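Mon 11 March

Spent most of the weekend on the budget for the second dishwashing bench, so this post is mainly sums and grumbling.

The first thing I got wrong in December was treating the arms as the whole cost. They are the big number on the quote and the one everybody argues over, so I argued over it too, and got a little off the price from Umus by agreeing to take both arms in one delivery. Then I sat down and wrote out everything else the bench needs and the saving disappeared by the second page.

Cables, for a start. The ones that come with the arms are long enough if the arm sits where the drawing says. Ours don't, because I wanted both of them to reach the middle of the table. Longer cables were 18 pounds each from Gebreyes, and I have put down three spares this time, having had none last time. A spare set of gripper fingers is on the list as well. I left them off the first order to save money and paid for the postage twice.

Then the wet side of it. A washing task puts water on the table whatever you do, and a wooden top is cheap and easy to screw things to but I wouldn't choose it again. The new budget has a line for a sealed top with a lip round it. Orent will cut one to size. Their price with delivery to Prarkenham is 377 pounds, and I keep looking at it hoping it will go down. I did ask about a plain sheet with no lip and the difference was small enough that I stopped asking.

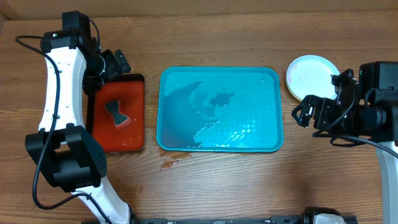

Sponge in the red tray, plate over on the right.

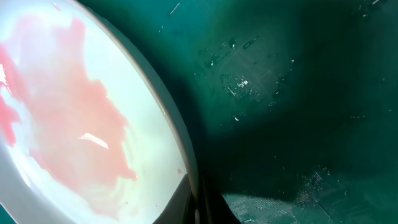

Crockery and trays go under consumables. I had them under equipment before and it made a mess of the totals, as they get replaced far more often than anything else on that page. Plates chip. Sponges are nearly free but you want a box of the same kind, as a different sponge is a different shape and thickness and you end up setting the grip again. I bought a mixed pack once and regretted it by the afternoon. Food colouring for making the dirty plates is so cheap that I've just lumped it in with kitchen roll and washing-up liquid.

Wrist cameras are the part I haven't settled. Umus sell one that bolts straight on and costs more than I'd like. There is a cheaper one that needs a bracket, and brackets mean a week of me printing them, finding they foul the gripper, and printing them again. I value my evenings at nothing on the spreadsheet but I'm starting to think that is a mistake. For now both options are in there, one in each column, and the gap between them is less than I expected once you add the cable and the lens cover. Glare is the other worry with either of them. Anything glossy with a lamp over it gives you a white patch, so I have added a line for a couple of softer lights and will try moving the old ones first.

Lead times matter more than I allowed for. The arms are quoted at five weeks. The top is quicker, but I don't want it leaning against the wall in the hall for a month, so the order for that goes in later. The frame rails I can get any time.

What I haven't budgeted for is the table underneath. I'm hoping the old one is strong enough. I'll put some weight on it this week and see if it rocks.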